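Baumgartner four-slice toaster: six months on

Wednesday, January 6, 2021

Print this page | E-mail this page

I bought the Baumgartner in June to replace a two-slot toaster that had started burning one side of everything. It came from the kitchen shop in Brundcombe, which had it on the shelf next to the Praludia and a cheaper Gamton model. I have used it nearly every morning, so this is a review of a toaster with crumbs in it.

It is a plain thing to look at. The body is brushed steel with black plastic ends, and there are two levers and two dials on the front, one pair for each side. The two sides work separately, so you can do a couple of slices of white on one setting and a crumpet on another. The flex is short. Ours only just gets to the socket behind the bread bin, and if your sockets are badly placed you should measure before you buy.

The dial goes up to seven. Ordinary sliced bread comes out a fair golden brown on 4, and it does so on the first round and the second, which the old toaster never managed. Brown bread needs a little more. Anything past six is charcoal and I can't think who it is meant for. The frozen button adds extra time and is well judged – bread straight from the freezer comes out much the same as fresh.

Evenness is good on three of the slots. The slot furthest to the left leaves a pale strip along the top of taller slices. You can turn the bread over and give it another half minute, but I have stopped bothering. Farmhouse loaves stick out of the top by a finger's width in all the slots, and the last bit stays soft.

Crumpets fit easily. Bagels fit if they are cut straight, and the bagel button does heat one side more than the other. Teacakes are the weak point. They are short, and even with the lever pushed up past its normal stop they sit too low to pick out safely. I turn it off at the wall and use wooden tongs.

The crumb trays slide out at the back, one each side. They are thin metal and bend if you knock them on the edge of the bin, but they catch most of what falls. The outside gets hot near the slots and warm everywhere else. Fingermarks show on the steel and come off with a damp cloth. 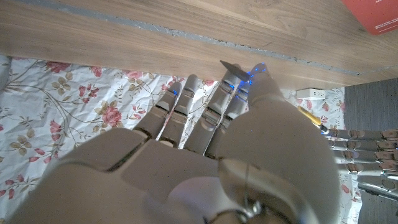 Noise is worth a mention if your kitchen is near a bedroom. The levers go down with a clunk and come up with a louder one, and there is no beep, which suits me. The cancel button is stiff. It was stiff in June and it hasn't eased.

I tried the Praludia at a relative's house over a few days. It browns more evenly and lifts teacakes higher, but it has a single lever for all the slots and takes up a good deal more worktop. The Gamton I only handled in the shop. Its levers felt loose, and the dial had no click to it.

The instructions are one folded sheet, mostly warnings. The guarantee has to be registered on the Baumgartner website, and the form asks for a serial number printed underneath the toaster, so do that before you put any bread in and fill it with crumbs.

I would buy it again for sliced bread and crumpets. For tall loaves or a lot of teacakes I would look at the Praludia first. 4 out of 5, with the mark lost for the left-hand slot.

Print this page | E-mail this page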